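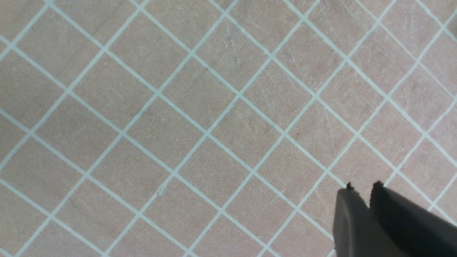
Web developer wanted, part time, Larka

Need someone to take over the Rulley booking site. PHP backend, some old Perl, a little Python for the nightly imports. 808 open tickets, most of them dupes, plenty real.

35 hours a month, mostly your own schedule. Remote fine. 2 years of paid work or a decent pile of side projects, either is ok. No degree needed. You should be comfortible reading other people's code, there's alot of it.

Nice to have: SQL tuning, C, patience with cron.

Send a link to something you built plus a few lines on what broke along the way. No cover letters pls. Apply by 2022-09-16.

Contact: Jenő Hegedűs, Larka office | © Larka | Back to top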